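# Residuals

The protocol at Torkar was two pages long, and Antonina Harasym had written both of them.
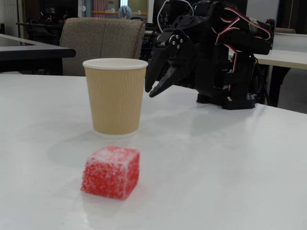

Each trial had the same form. The policy received one instruction, put the candy in the cup, and was given 40 seconds. A grader in the next room watched the recording and entered one of three codes: S for success, F for failure, X for a trial that should be thrown out. The grader did not know which policy had been running. Antonina had insisted on that part.

By February the table held 1067 trials. Policy A had been trained on the full set of demonstrations. Policy B had been trained on the same set with the pauses removed, meaning every stretch in which the human operator had stopped moving for more than half a second. Ramiro Segura's hypothesis was that pauses were noise. B finished faster. It also failed more often, and the failures clustered at one point, between the descent and the closing of the jaws.

"It closes early," Ramiro said.

"By how much?"

"Enough to push the cube. Then it grips where the cube was."

She asked for the joint logs and he sent them. She plotted jaw angle against height for every F in the B condition. The curves lay almost on top of each other. For A they were spread out, with a flat section near the bottom where the arm held still before it committed.

The flat section was the thing they had cut.

Ramiro wanted to write it up that week. Antonina wanted to know what was in the pauses. She pulled the demonstration files and sorted them by operator. There were five operators. Four of them paused at random heights, or did not pause. The fifth paused in 238 episodes, nearly always just above the candy, for some 2 seconds. The operator field said JC.

Julián Collado had left for Allik in the fall. She called him at six in the evening, when she guessed he would be out of the lab.

"Did you stop before each grasp?" she asked.

"Was I supposed to not?"

"There was no rule. I want to know why you did it."

The line was quiet for a while. She could hear a bus.

"The leader arm had play in the wrist," he said. "If you went straight down, the tip kept swinging after you stopped. I waited for it to settle. I told Spyros about it. He said he'd put in a ticket."

She searched the tickets while he was talking. Spyros Makris had filed it, priority low. Closed, could not reproduce.

"Is it hurting the results?" Julián asked.

"It's most of the results."

She thanked him and hung up. Then she ran the split she should have run first: policy A retrained without Julián's episodes, pauses left in for everybody else. It took the night. In the morning the curves for the new policy matched B. It came down, closed early, and pushed the cube.

Ramiro read the plot standing up, with his coat on.

"So the pauses matter," he said.

"One person's do."

"How do I put that in a methods section?"

She opened the draft and moved the cursor to the paragraph on data collection. It said that demonstrations had been gathered from trained operators under uniform conditions. She deleted the word uniform, then the word trained, and asked him where the leader arm was now.

"Spyros has it," Ramiro said. "In a drawer, I think."

"Go and get it, please."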